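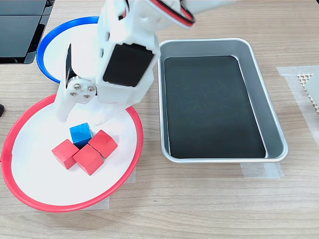
Page last changed: 9/25/18

TENANTS' GROUP QUESTIONS LIDDEN WATER METER SAVINGS, ASKS FOR RAW READINGS

LIDDEN - The Agudelo Street Tenants' Association said today that it does not accept the savings figures put out by Prondora, the company that bills apartment renters in Lidden for water, and asked the company to hand over the meter readings the figures are based on.

Prondora told renters in a July mailing that households moved to its individual billing plan had cut their water use "by a meaningful margin" and were paying less as a result. The mailing gave one chart. The chart had no numbers on its left side.

"We would like to believe it," said Jhonatan Mamani, who chairs the association. "People here could use a smaller bill. But I have my own bills in a folder and they went up, and so did my neighbor's. When we asked how the savings were figured, we got the same mailing sent to us a second time."

The plan covers 1,215 apartments in 11 buildings. According to a letter Prondora sent the association, the savings claim rests on 888 of those apartments. The letter does not say how the other apartments were left out or who made that choice. It says only that they "did not have comparable data." The association has asked whether that group includes apartments with leaks, apartments where the meter was replaced, and apartments where renters disputed a bill. It has not had a reply.

The association also questions the months being compared. Prondora set the first spring under the new plan against the summer before it. Water use in Lidden is higher in summer, when window boxes and the shared courtyards at the Kuninton buildings are watered from the same lines. A drop from summer to spring would be expected under any billing plan, including the old one.

Then there is the service fee. Under the old plan, water was part of the rent. Renters now pay for the water they use plus a monthly charge for reading the meter, and the charge does not appear anywhere in the July mailing. A household could use less water than before and still pay more.

"I read bills for a living, and I had to go through mine twice," said Mamta Chaturvedi, a bookkeeper and Kuninton renter who reviewed the mailing for the association. "The fee is on the back. If you are going to tell people they saved money, put the fee in the math. Maybe they did save. I can't tell from this, and I doubt the people who wrote it can either."

The association is asking Prondora for:

Monthly readings for all apartments in the plan, with names and unit numbers removed
The rule used to leave apartments out
A comparison of the same months in both years
Total cost to the renter, fee included

It has given the company 10 business days to answer and has sent a copy of the request to the city's housing office. Renters who still have bills from before the change are asked to bring copies to the association's next meeting. Copies will be returned.

The association takes no position on individual metering as such. Some members favor it.

Contact: Jhonatan Mamani, Agudelo Street Tenants' Association, Lidden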